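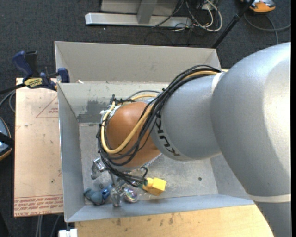

*El brazo KUKA sobre la cubeta metálica, con el mazo de cables sujeto con bridas alrededor de la muñeca.*

Estimada Afaf:

Antes de nada, gracias por la paciencia de estas semanas. Sé que esperabas el informe de avance de **Vullell** bastante antes, y Hélder y yo preferimos retrasarlo hasta poder contarte con calma lo de la parada de agosto, que es lo que más nos ha ocupado (¡y lo que más nos ha enseñado!) en este periodo.

## Lo que pasó

En la tanda larga de recogida de piezas, que habíamos planteado de 1000 intentos seguidos, el brazo se detuvo en el intento 691 con la pinza abajo, dentro de la cubeta. El controlador dio error de comunicación con la pinza y, un instante después, parada protegida. Tshepo estaba junto a la mesa, pulsó la seta de emergencia como marca el procedimiento y no se acercó hasta que el armario estuvo sin tensión. No hubo heridos ni golpes, y la pieza que estaba cogiendo salió intacta.

Al revisar los registros encontramos 44 microcortes de señal anteriores a la parada. El programa los trataba como retrasos normales y volvía a preguntar a la pinza, así que la tanda seguía adelante tan contenta. Ese es el punto que más nos preocupa, bastante más que la avería en sí, y te lo digo con toda claridad: el aviso estaba en el registro y el sistema no hizo nada con él.

## La causa

Tala desmontó el mazo que rodea la muñeca y encontró un conductor partido por dentro de la funda, justo a la altura de una brida. En los giros más cerrados, cuando la pinza busca piezas pegadas a la pared, el cable tiraba siempre del mismo sitio. Por fuera no se le notaba nada, y la revisión visual de cada mañana lo había dado por bueno una y otra vez.

## Lo que hemos hecho

- Cable de la pinza sustituido, con un bucle más amplio en la muñeca.
- Bridas recolocadas y menos apretadas en la zona de giro.
- Límite nuevo en el programa: al tercer microcorte de una tanda, el brazo sube a posición segura y espera a una persona.
- Prueba de continuidad con la muñeca en movimiento, añadida a la revisión semanal.

Desde el cambio hemos completado 109 ciclos de comprobación sin ningún microcorte. Es una cifra modesta y no quiero venderla como otra cosa; la tanda larga hay que repetirla entera.

## Lo que queda

Hélder quiere probar una guía de cable rígida en el antebrazo y ya ha pedido presupuesto a Basora. Cabe en la partida de mantenimiento, así que no te pedimos fondos adicionales, solo tu visto bueno para mover la entrega de resultados hasta después de la repetición. Si te viene bien pasar por el taller, Tala te enseña encantada el cable viejo, que lo tiene guardado en su cajón.

Un abrazo grande de todo el equipo,

Hanan Saab
Coordinación del proyecto Vullell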